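# 食器仕分けアームが把持エラーで止まります(スプーンだけ)

**mochi_lab**

はじめて投稿します。趣味が高じて、とうとう台所用のアームを組んでしまいました! 二本指のグリッパーで、洗い終わった食器を引き出しに戻すだけの仕組みです。コントローラーはRekberg、グリッパーはDekkerの平行開閉タイプ、動作の記録と再生にはBivirlowを使っています。動いているのを見ると、それだけで夕飯の支度が遅れるくらい楽しいです。

困っているのはスプーンです。フォークも菜箸も小皿も問題なく運ぶのに、スプーンのときだけ、持ち上げてから横に振る途中で「GRIP LOST」が出て非常停止します。しかも、止まったときに見に行くとスプーンはちゃんと指に挟まっているんです。落ちていません。

ログを取ったら、117回の把持のうち13回で停止していました。全部スプーンです。試したことを書きます。

- 把持力を一段上げた → 変化なし
- 指のパッドをアルコールで拭いた → 変化なし
- 横移動の速度を半分にした → 少し減った気がするけれど、なくならない
- スプーンを別のものに替えた → 木のスプーンだと一度も起きない!

最後のがいちばん不思議で、重さの問題でしょうか。落下判定は、指の開度と手首カメラの両方を見る設定です。非常停止のたびに復帰操作をするのですが、先日は復帰した瞬間に指が開いて、スプーンが床まで飛びました。怪我はなかったものの、ちょっと怖かったです。どこから疑えばいいか教えてください。

---

**kagi_to_neji**

うちも似たようなことがありました。把持力をもっと上げたら直りましたよ。パッドがへたっている可能性もあるので、いっそ新品に交換するのがおすすめです。がんばってください!

---

**Ayanda Potgieter**

この手の不具合、大好物です! 「持っているのに落としたと言う」ロボットほど調べがいのある相手はありません。長くなりますがお付き合いください。

先に私の見立てを書くと、指は無実で、疑わしいのはカメラ側の落下判定です。木のスプーンで起きないという一行がすごく効いています。重さが原因なら、金属の小さなフォークでも少しは出ていいはずですから。
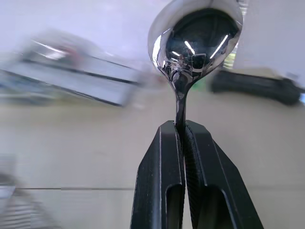

Bivirlowの落下判定は、把持した直後の手首カメラの画像を基準として覚えておき、移動中の画像と見比べて、違いが大きくなったら「なくなった」とみなします。設定画面では「物体保持(画像)」という項目です。ところが磨いた金属のスプーンはくぼみが鏡になっていて、部屋が歪んで映り込みますし、天井側の明かりも白い筋になって何本も入ります。アームを横に振れば、スプーンは指に対して少しも動いていないのに、この筋や映り込みの位置は変わっていきます。画像の比較だけで見れば別の物に入れ替わったようなものです。フォークは映り込む面が小さく、木はつやがないので助かっているのでしょう。速度を半分にして減った気がする、というのも、1コマごとの変化が小さくなるので筋が通ります。

確かめ方は簡単です。

1. 人も食器も可動範囲から出し、非常停止ボタンを手元に置く。
2. 「物体保持(画像)」を記録のみにする。停止はさせず、値だけ残す。開度の判定は有効のままにしておくこと。
3. 金属のスプーンで20回、同じ経路を往復させる。
4. くぼみの内側につや消しのマスキングテープを貼って、もう一度同じ回数。

3で値が跳ねて4で静かになれば、犯人は反射で決まりです。そうなったら、比較する領域をくぼみから外して、指先と柄が接しているあたりに絞ってください。柄も光りますが、細いので影響はずっと小さいです。私はこれで誤停止が消えて、その日は意味もなくスプーンを運ばせ続けました。

それより急いでほしいのが、復帰時に指が開く件です。これは誤検知とは別の問題で、放置しないほうがいいです。Rekbergには復帰時の動作に「初期姿勢へ戻す」と「現状保持」があり、前者だとグリッパーも初期値、つまり全開になります。「現状保持」に変えて、さらに復帰の手順の先頭に「下に手を添えず、受け皿を置く」を入れてください。スプーンなら床に飛ぶだけで済みますが、包丁やフォークでは笑えません。刃物は、この設定を直して確認が終わるまで対象から外しましょう。

なお、把持力を上げる案には賛成しません。落ちていない物を強く握っても誤検知は減らないし、さっきの全開復帰と組み合わさると、放すときの勢いが増すこともあります。今の力で滑っていないなら、そのままで。

---

**mochi_lab**

試しました! すごいです、まさに反射でした。しきい値は1,000のままなのですが、テープなしだと横移動の真ん中あたりで毎回値が山になり、そのうち何回かがしきい値を超えていました。テープを貼ったら、ほとんど平らな線になりました。グラフを並べて一人で声を上げてしまいました。

復帰設定は、ご指摘どおり「初期姿勢へ戻す」のままでした。「現状保持」に変えて、空の指で確認、木のスプーンで確認、金属のスプーンで確認、と順にやって、どれも指は開きませんでした。刃物はもともと運ばせていませんが、対象リストからも消しました。

比較領域を絞るところで一つだけ。Bivirlowの領域指定は四角しか描けないようで、柄のまわりを囲むと黒い指もかなり入ります。これでも大丈夫ですか?

---

**Ayanda Potgieter**

やった、おめでとうございます! 四角で大丈夫です。指はカメラに対して開閉方向にしか動かず、つかんでいる間は見え方がほぼ一定なので、入っていても値は暴れません。ただし四角があまり大きいと、本当に落としたときの変化が薄まります。領域を決めたら、低い位置で柔らかい布の上にわざと一度落とし、きちんと停止するか見てください。誤停止が消えて、本物の落下も見逃していたのでは困りますから。

おたまも運ばせる予定があるなら、くぼみがもっと大きいので結果をぜひ聞かせてください。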